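Rollirard users' board > Software > Perception and planning

Thread: Grasp planner rotates 180 at the last moment, only on mice

cesden_dave
Evening all. Running the Bergeron planner (the September build, before they moved the config files and pretended they hadn't) on top of our own perception node. Policy was trained on 3,151 hand-held gripper demos, mostly tabletop stuff. Cups, boxes, pens, all fine. Give it a computer mouse and it comes down beautifully, gets to within a finger's width, and then decides it would like to be facing the other way. The wrist spins half a turn, the mouse gets clouted, and I get an error saying "grasp quality nominal".

I've changed the approach speed, the smoothing and my chair. Any ideas?

tinplate
Symmetry. A mouse is an oval with opinions. Your pose estimate can't tell front from back until it's close enough to see the buttons, then it flips and the planner dutifully follows it round. Log the yaw and I bet you'll see it jump by half a turn.

Huguette Leclerc
Agree it's yaw, less sure it's symmetry. Which part of the image are you feeding to the pose head? If it's the whole fisheye with the black border left on, I'd start there. Can you post one of the demo images so we aren't all guessing?

cesden_dave
Yaw does jump, yes. Well done tinplate, insufferable as ever. Full fisheye, border and all, scaled down before the pose head sees it. One from the training set:

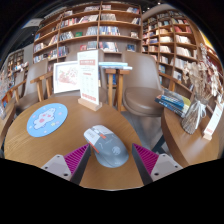

Mouse demo, fingers either side, before the close.

tinplate
Right, so the front of that mouse is pointing up and to the left, and the things that say so are pale buttons against a grey-blue back, plus a bit of orange by the scroll area. Scale that down and what's left? A smudge. I rest my case.

Huguette Leclerc
You can rest it, but there's an entire bookshop's worth of background in there as well. Shelves, chairs, dried flowers, a second table. Scaled to fit, the mouse is getting hardly any of the pixels and the bookshelves are getting a thorough education. Crop between the fingertips first. They come in from the same place every time, so you don't even need a detector.

warkov_refugee
Don't crop. I cropped on Warkov for a year and all I learned was how much the policy had been using the background to work out where the table was. Success on cups fell off a cliff. The clutter is doing you a favour.

Huguette Leclerc
Crop for the pose head, keep the full view for the policy. Two inputs. It's allowed.

warkov_refugee
It's allowed, it's also two sets of timestamps, and I've met Dave's timestamps.

cesden_dave
My timestamps are sitting right here.

ohm_sweet_ohm
Might be a daft question, but why does the planner care which end is the front? It's a parallel grip across the sides. Half a turn round is the same grasp with the fingers swapped over. Treat the two as equal and take whichever needs less wrist.

tinplate
Not daft. There's a setting for it, grasp_symmetry, off by default for reasons known only to Bergeron. Turn it on, set the order to 2, restart the planner. It won't reload while running, whatever the manual says.

Huguette Leclerc
That hides the flip, it doesn't fix the estimate. The moment he wants to put the mouse down facing the right way he's back in this thread.

tinplate
Then he'll be back in this thread, and we'll have been glad of the quiet.

cesden_dave
OK, tried both. 200 runs each on the bench, same mouse, random starting angle.

Symmetry on, no crop: no spins at all. Picks up nicely. Places it backwards whenever the mood takes it.

Symmetry off, crop on the pose head only: 5 spins, all of them with the mouse nearly square to the camera. Placement correct on the rest.

The crop costs me up to 10 ms a cycle, which I can live with. And yes, warkov_refugee, the timestamps were wrong. The crop was running one image behind until I stamped it at capture and not at publish.

warkov_refugee
I take no pleasure in this.

ohm_sweet_ohm
Could you have both on? Symmetry for the pick, then hold the yaw estimate from further out and use it for the place?

Huguette Leclerc
Hold it from close in, surely. Further out is where it's guessing.

tinplate
Close in is where the fingers start covering the sides. Average the middle stretch and throw out anything that disagrees by more than a quarter turn.

Huguette Leclerc
And if the first half of the middle stretch is the wrong half?

tinplate
Then vote.

cesden_dave
Going with the vote for now. I'll put the node up once I've taken the swearing out of the comments. Does anyone know if grasp_symmetry survives the new config layout, or has that moved too?

ohm_sweet_ohm
Moved. It's under "wrist" now.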